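Home | Kit | Reviews | Back issues | Subscribe

Kit on the bench: the Clusico bin-picking pack

Reading time: 7 minutes

Quick one this month, deadline was lunchtime and the kettle's gone. Had the Clusico pack on trial through June and wanted to get the notes down before they go stale.

What it is. A ready-made set of simulated tabletop tasks for two-armed robots with proper fingered hands. Sold by Skokix, who also do the licence and the support. You get the scenes, the parts, a recorder, a scorer and a pile of starter runs. You bring your own policy, or use the small one they bundle, and see how it does before you let it near real hardware. No arm in the post, no crate to sign for. It's a download and a key.

Price for the single-seat version is 3484 for the year, in pounds, before tax. Not pocket money. There's a 90 day trial, which is generous, and it didn't ask for a card.

Setting up. Mostly painless. Installer ran first go on one machine, sulked on the other until the graphics driver was updated. The manual says to do that on page one so fair enough, my own fault. Scenes load fast. The menus are plain and a bit grey but you find things.

The tasks. They come in families — sorting, stacking, handing over, putting small parts in bins. I spent nearly all my time on the bins, as that's what most of you write in about. Switch parts, the red mushroom-cap sort you'd find on a stop button. Awkward little things. Round slippery top, boxy bottom, and they won't sit up straight once they're dropped. Good choice of part, I thought. Anyone can make a cube look easy.

I ran the bundled policy first with nothing changed. Right hand does the carrying in the runs I kept. Grip on the cap from over the top, body of the switch left dangling, then in over the corner of the bin. It's a sensible way to hold one if all you want is to let go of it. Less sensible if you need it the right way up afterwards, and the scorer lets you choose whether that matters. Leave orientation off and the numbers flatter you. Turn it on and they dont.
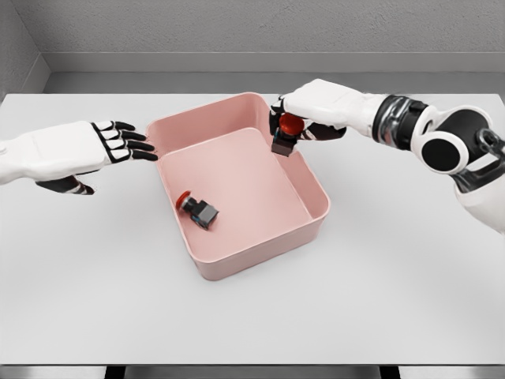 What I liked

The hands. Fingers close round a part properly and contact holds up when you slow it right down. On the last pack I tried (the Flurkine one, issue before last) parts used to sink into the fingertips and pop out again like a bar of soap. Saw none of that with this.

The recorder. Press one key, get the joints, the contacts and the view from whichever camera you've picked, all lined up on the same clock. Exports to plain files. I had a run open in my own scripts inside the hour, and I'm slow.

The batch runner too. Set it to 200 goes overnight with the parts starting in different spots, came back in the morning to a tidy table of what went in, what missed and where it missed. You can click any row and it plays that run back. Used this more than anything else in the box.

What I didn't

Lighting. It's very even and very kind by default. Soft shadows, plain table, pale walls, nothing else lying about. Lovely for a first look, but train on only that and your policy will have a fit when it meets a real bench with a window and somebody's sandwich on it. There are settings for glare and clutter, they're just buried three menus down. Skokix say they'll move them. Turn them on early.

Left arm doesn't earn its keep in the bin tasks. It hovers. You can write your own two-handed version, steady the bin and so on, but at this price I'd expect one ready to go.

Part library is thin outside switches and connectors. You can bring your own shapes in, though the weight and friction have to be typed by hand for each one. Tedious. I gave up after the seventh.

Support. Answered the same day, twice, by someone who'd clearly read the question. The third time I got a link to the manual.

Worth it?

If you've got a real two-arm setup coming and need to get the software side moving first, yes, I'd say so. If you only want to play with grasping at home, wait for the hobby licence, which is promised but has no date on it. Şimşekoğlu are reselling it with a training day thrown in, haven't been on that so can't comment. If any of you have, write in and I'll print it.

Next issue: cable guides and more on grippper pads, if the samples turn up.

Comments

torque_and_tea: We've had it since spring. Agree on the lighting, first thing we changed. Does the scorer still mark a part as in if it's balanced on the rim? Ours did until we updated.

Editor: Didn't see that one but didn't go looking either. Will check.

benchmouse: 3484 a year for a download, blimey.

lowgear: Did the Şimşekoğlu day. Morning was slow if you've used any simulator before, afternoon on writing your own tasks was worth the trip. Take a mouse, the laptops they lend out haven't got one.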